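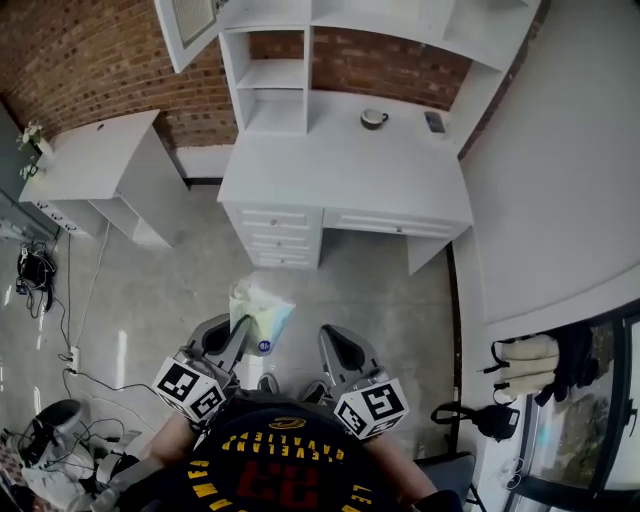 A Desk of One's Own: Furnishing the Study Rooms at Grajales

When the Grajales residence opened its upper floor to evening students, the housing office made a decision that drew little notice at the time. Every study room would have a desk with drawers. The older rooms had been fitted with plain tables, and the tables had served well enough for reading and for meals. They had also collected everything that had no other place to go, from phone chargers to unopened mail.

The change was proposed by Aníbal Chambi, who has managed furnishings for the residence through two rounds of renovation. His case rested on a survey of residents conducted in January. Of the 100 students who returned the form, 46 said that they did most of their written work somewhere other than their own room. The reasons they gave were ordinary ones. The table was too small, or too crowded, or had to be cleared before anything could be started.

"We had been asking people to study at a surface that was also the pantry," Mr. Chambi said. "The drawers were the part I would not give up when the budget was reviewed."

The history of the writing desk gives his argument some support. For centuries a desk was chiefly a box. It held paper, ink and letters, and its sloped lid was the place where a person wrote. Legs came later, and the broad flat top with drawers on one or both sides became common as offices grew and clerks needed to keep their papers close at hand. By the time desks were being made in large numbers for homes, a stack of drawers on one side had become a familiar arrangement. It left room for the knees and kept the things used every day within reach.

In recent years the drawers have been disappearing. A laptop computer takes up little space, and many people keep few papers. Furniture makers have responded with thin tops on slender legs, which ship flat and cost less. Such desks look well in a showroom. In daily use they depend on shelves, carts and bins to do the work that drawers once did, and those pieces must find floor space of their own.

Jhair Carhuamaca, an interior planner with the firm Nundarside, advised the residence on the new rooms. He recommends that anyone choosing a desk begin with the chair. The seat should be set so that the feet rest flat and the thighs are level, and the desktop should then meet the forearms without lifting the shoulders. A wide drawer beneath the top is useful for pens and cables, but it must be shallow. A deep one presses on the legs, and the person sitting there will move the chair back and lean forward to make up the distance.

The second matter is depth. A desktop that is too narrow from front to back brings the screen close to the eyes and leaves no place for an open book. Mr. Carhuamaca asks clients to lay out the items they use in a normal hour of work on a kitchen table and to measure the space those items cover. Most are surprised by the result, and several have changed their orders after making the test.

Color received longer discussion at Grajales than either office had planned. Dark finishes hide ink and coffee but show dust within a day. White finishes brighten a room with limited daylight and are simple to wipe down, though they show scuffs along the front edge where sleeves and watchbands rub. The residence tried both kinds in the same corridor over one term. Residents on the north side asked for white. Those on the south side were divided, and the housing office settled the question by ordering a single finish for the whole floor so that parts could be exchanged between rooms.

Hardware was treated in a similar way. The sample desks from one supplier, Gostel, came with recessed pulls, and the samples from another, Mindari, came with round knobs. Recessed pulls do not catch on clothing, but they gather crumbs and are hard to grip with cold or stiff fingers. Knobs can be tightened with a common screwdriver and replaced one at a time. The residence chose knobs and keeps a jar of spares at the front office.

Floors deserve the same attention as the furniture placed on them. Polished concrete is durable and easy to sweep, and it is now found in many converted buildings. It is also hard and often slightly uneven. A desk that stands firmly in one corner may rock in another. Felt pads under each leg protect the surface and take up small differences in level, while a low rug under the chair softens the sound of rolling casters for the people living below. The pads should be checked each term, as grit becomes pressed into them and can leave marks.

Once the desks were in place, the housing office turned to the question of how they would be used. A one-page guide was sent to each room. It advises residents to leave one drawer empty at the start of the term, and to clear the desktop at the end of each day into that drawer if there is no time to sort. The drawer is then emptied once a week. Mr. Chambi reports that the guide is followed by some residents and used as a bookmark by others.

The cost of the work was met over two budget years. The first 17 rooms were furnished before the autumn term and the remainder over the winter recess. Five of the old tables were kept for the common kitchen, where they are in steady demand at supper. The others were offered to departing residents.

A second survey is planned for the end of the academic year. It will repeat the original questions and add one on lighting, which was the most frequent subject of written comments the first time. Mr. Carhuamaca has already prepared drawings for a wall lamp that can be mounted on either side of the desk. Residents who wish to see the sample may ask for it at the front office until nine in the evening.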